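The Night Bus to Harby

Dulce Bañuelos had never been on a night bus before, and she loved it before it even left the station. She loved the blue lights along the floor and the driver's thermos rolling about by his feet. She loved the old man across the aisle, who had taken off his shoes and lined them up under the seat as if he were at home. She was fifty-eight years old, she had a bag of plums on her lap, and she was going to Harby to hear a bell.

It was Ainhoa's fault, all of it. Ainhoa Barrios had sent the letter in May, four pages on both sides, with a drawing of the tower in the margin and the word COME underlined so hard the pen had gone through.

"They're hanging it again," she wrote. "The big one, Brutum! You remember I told you about Brutum. It weighs 1,086 pounds and it's been sitting in a barn in Zornness since before I was born, with hens on it. Dulce, hens! And now they've mended the crack and it's going back up, and I'm one of the ringers, and if you don't come I'll never speak to you again, except to complain."

So she came. The bus went up through the hills with its windows fogged, and Dulce wiped a hole in the fog with her sleeve and watched the farms go by, each with its one yellow light. What a thing it was to be awake when everybody else was asleep! She ate three plums. She offered one to the old man and he took it, and he told her, with his mouth full, that he was getting off at Harby too.

"For the bell?" said Dulce.

"For the bell," he said. "My father was the one who took it down."

His name was Zariņš, and he talked all the way to the pass. His father had lowered Brutum on ropes with six other men, in the rain, and at the last yard a rope had slipped and the bell had touched the church step. It was hardly a knock. But it rang, one low note, and after that it had the crack in it and would never ring right again. His father had heard that note for the rest of his life. He used to hum it while he shaved.

"Do it," said Dulce. "Hum it for me."

Zariņš looked at the sleeping passengers. Then he leaned over and hummed, very low, and Dulce felt it in the armrest.

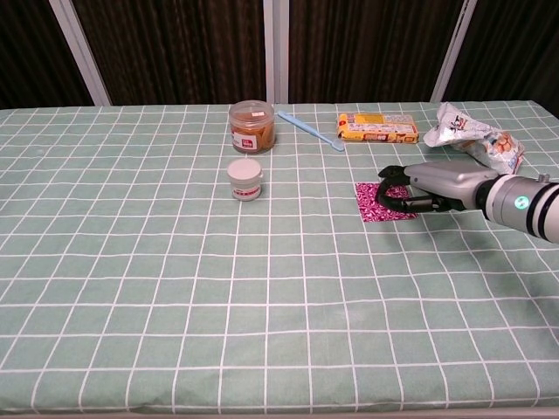
Ainhoa was waiting at the stop in a man's overcoat and a green hat, jumping up and down to keep warm. It was not yet six. She hugged Dulce, and then she hugged Zariņš, whom she had never met, and marched them both up the hill while she explained the ringing.

"You don't pull, that's the first thing, you let it go up and you wait for it - there's this moment at the top when it weighs nothing at all, and your hands know. Mine didn't for months. I had blisters like grapes! And then one evening I felt it, right there at the top, and I laughed so loud I missed my turn."

"And Brutum?" said Dulce. "Have you rung it?"

"Not once. It went up on Friday and it's been tied ever since. None of us has heard it."

The sky was going pink behind the tower. People were already standing in the churchyard in blankets and boots, with children asleep on their shoulders, and someone had brought soup. Ainhoa squeezed Dulce's hand hard enough to hurt and ran in through the little door.

The small bells went first, quick and bright, tumbling over each other down the scale, 7 of them by the painted numbers on the board outside. Dulce wanted to clap. Beside her Zariņš had taken off his cap. She could see his lips moving, and she knew he was finding the note, getting it ready, the way you hold a door for somebody who is still a long way down the path.

Then the small bells stopped, and up in the dark behind the louvers something creaked and began to swing.

It came up through the soles of her feet. It came through the grass and the gravestones and the tin cup in her hand, and the soup shivered in rings. A baby woke up and stared. All the crows went out of the elms at once, and Dulce Bañuelos, who had meant to be dignified, shouted out loud for joy.

"Is it the same?" she yelled. "Is it the same note?"

Zariņš was laughing and wiping his face with his cap.

"Higher!" he shouted back. "It's a little bit higher!"

And he tried to hum it, and couldn't get there, and tried again.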